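Mechanical Music, Unit 4: From Pins to Paper to Current
Handout for the May session, Trelten Evening Program

Bring this sheet with you, along with the listening log you started in Unit 3. We'll be using the big table, and there will be a lot of sound in the room.

1. Where we left off

Last time we ended with the pinned barrel. You'll remember the idea: a wooden cylinder turns, pins on its surface push up little levers, and each lever opens the way to a pipe or plucks a tooth or swings a hammer. It's a wonderful system and it stayed in use for centuries. Church barrel organs, street organs, musical clocks and bird organs all run on it.

Its great weakness is length. Once the barrel has gone all the way around, you're back at the beginning. Builders found lovely ways to cheat (shifting the barrel sideways a hair between tunes, or cutting the pins in a long spiral), but a dance that ran more than a minute or two was a serious expense. Every new tune meant a new set of pins, driven in by hand by somebody with very good eyes.

2. The book and the roll

The way out came from weaving. The Jacquard loom read its patterns from punched cards laced together in a chain, and organ builders saw what that could do for music. A folded cardboard book, with a slot for every note, could be as long as you liked. Fold it up, put it on the shelf, pick another. Paper rolls followed, and they were cheaper still and far easier to mail.

There are two ways of reading the holes, and I'd like you to know both:

Keyed reading. Small metal fingers press up against the cardboard. When a slot comes along, the finger pops through and the note sounds.
Keyless reading. The paper slides over a bar with a row of openings, and air moving through a hole in the paper sets off a valve.

The Guretti fair organ we'll hear on the recording is a 35-key instrument of the first kind. Listen for the soft clatter under the melody — those are the fingers springing back, and I love that sound as much as the tune. It has a limited scale, so the arrangers had to leave notes out and hide the gaps with trills and quick little runs. Once you start hearing those tricks you can't stop!

3. Muscles made of air

A hole in paper is only a message, and something has to do the work. In the classic player piano the worker is a small bellows, one for each note, connected to a vacuum supply. The hole lets air into a thin tube, the air lifts a leather pouch, the pouch raises a valve, and the bellows snaps shut and drives the piano action. All of that happens faster than you can blink, all over the keyboard, from nothing more than two pedals and a willing pair of feet.

Later builders tried magnets for the same job, and most modern self-playing pianos use them.

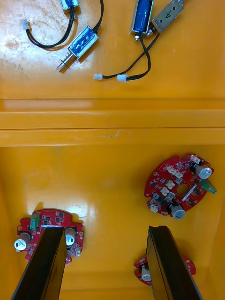

Doesn't all that machinery flatten the music out, though? somebody asked at the last session, and wouldn't every note come out equally loud? It's a great question, and the trade worried about it too. On a basic pedal player the person pedaling makes most of the difference. Push harder and the vacuum gets stronger, so the whole piano gets louder. Many instruments also split the supply in half, treble and bass, with a lever for each, so that you can bring out a tune over its accompaniment.

The reproducing piano went much further. Extra holes along the edges of the roll controlled the level of the vacuum, and the swells and accents of a performance could be written into the paper. How much of the expression came from the pianist and how much from the roll editor working with a knife and a pencil afterward is an argument that still goes on, and we'll have it ourselves in section 5.

4. Current takes over

Organs went electric early. In a large church the keys may sit a very long way from the pipes, and a purely mechanical link of wooden rods gets heavy and slow over that distance. With an electric action the key closes a contact, and a magnet at the far end releases the wind. The console could now go anywhere: across the nave, down on the main floor, even onto a platform that rose up out of a theater pit.

For pianos the useful part is the solenoid, a coil of wire with an iron or steel core that moves when current flows. The ones pictured here are the small push-pull sort, a blue coil in a metal frame with a spring on the plunger. A piano needs beefier ones, set in a row under the backs of the keys.

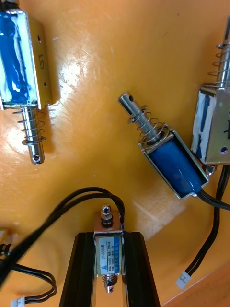

I'd still take the bellows, came the reply from the back row when we tried this comparison last term, because you can hear the thing breathe. I have a lot of sympathy for that! A pneumatic player has a pulse of its own, and the tempo sags a little and recovers as the wind motor turns. Electric playing gives you steadiness and very fine control of loudness. Whether you miss the breathing is something only your ears can settle, so please write down your first reaction before we talk about it.

We'll play the same short waltz both ways, first on the restored Honen upright and then on the electric grand in Somboon Hall. Note for each one:

How loud is the softest note you can hear?
Do repeated notes stay clear, or do they blur?
Does the left hand ever cover the right?

The repeated notes are the real test. A hammer has to fall back far enough to be thrown again, and the key has to rise with it.

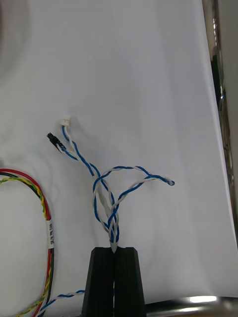
An upright generally needs the key to come farther back than a grand does, thanks to the extra lever in the grand action that catches the hammer partway. So if the waltz sounds crisper in the hall, ask yourself how much of that is the electric player and how much is simply the piano. I go back and forth on this myself every time I hear the pair.

5. For discussion

Is a roll a recording or a score? A disc captures the sound in the room, hiss and all. A roll captures instructions, and it makes a fresh sound on whatever instrument you load it into. Tune that piano differently or move it into a bathroom and the "recording" changes. Yet people in the roll business spoke of the artist being there in your parlor, and listeners seem to have felt it.

Take a side before you come. If you're stuck, think about a dance band arrangement cut straight onto paper, with chords no two hands could reach. Who is playing that?

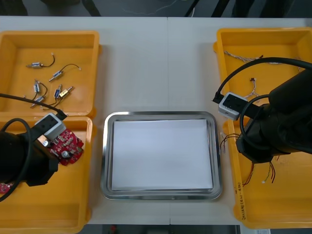

6. Homework

Make a music strip. You need a piece of stiff paper 12 inches long, a ruler and a hole punch or craft knife. Draw your lines lengthwise, one for each pitch in a simple tune, and mark off the beats across them at an even spacing. Set the tempo at 60 beats to the minute so that one beat is one second, then punch your notes.

A plain punch makes every note short. If you want long notes, cut slots, and leave a sliver of paper between two notes on the same pitch or they'll run together into one. (The old roll makers handled this with chains of closely spaced holes, which kept the paper strong.) Try it with a tune that has at least one held note and one repeated note.

Swap strips with a neighbor at the start of Unit 5 and see if they can sing yours. Tempo markings go on the front, your name on the back.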